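Open Sink Islands: Your Questions

Last updated 30th November

I get a lot of mail about our kitchen island (the one with the sink and no doors under it), and most of you ask the same handful of things. So I've put my answers in one place. If yours isn't here, write to me and I'll add it when I get a minute.

Why is there no cabinet under your sink?

I like it open! The island is the Tiltach, in white, and you can order it with or without the base cabinet. I went without. The last sink I had was in a proper cupboard and it dripped onto the cupboard floor for most of a summer before I found it. Now if something drips I'll step in it.

Doesn't it look messy?

A little, yes. The drain bowls and the black hoses are all on show, and so is whatever cable has wandered across the floor that day. My sister hung a curtain on hers and it looks very sweet. I bought fabric for one in September and it's still folded on top of the fridge.

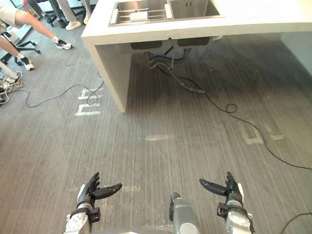
The island from the open side, with the drain hoses under the double sink.

Is a double sink worth it?

For me, absolutely. The dish rack lives in the left basin and the right one is for washing. That way the rack drips into the sink and I get my whole countertop back, which in a kitchen this size is a big deal. If you cook with giant stockpots you might be happier with one huge basin, so measure your biggest pot before you order. Dougal Guthrie, who fitted ours, told me he's swapped doubles for singles over exactly that.

Flexible hose or rigid pipe?

I have flexible. It's easy to fit and easy to move, but the ridges in the corrugated part hold on to grease, so it needs a hot rinse pretty often (I do mine when I change the dish towels). Rigid pipe stays cleaner. Try not to leave long loops sagging if you can help it, they're where the gunk settles. I keep meaning to shorten mine.

How much did it all cost?

The island was $624 from Prisedstead and the sink was $236 from Cairns. Fitting was extra, and it will depend a lot on where your pipes come up. The quote I got for a full built-in version was $2856, so you can see how I ended up here.

How do you keep track of parts and spares?

Labels! I'm a bit fanatical. If a small part comes with a barcode label on it, leave the label on. I used to peel them off right away because they bugged me, and then I'd be standing in the store trying to describe a white round thing to a very patient person named Rory Dow. With the label he can just scan it.

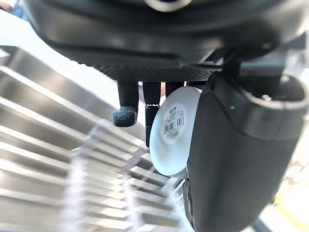

White and round, label and barcode still on.

If the print is too tiny to read (it usually is), take a close-up with your phone and zoom in, or write the number on masking tape in big digits.

Do you sell parts?

No, sorry! Try Manance for hoses and washers. They'll mail small orders, and shipping can take up to 52 hours.

Can I put the island on a wood-look floor?

Mine is on one, a gray one, and I love it. Wipe up spills quickly and put felt under the side panel before the thing goes in, as you will not be lifting it afterward.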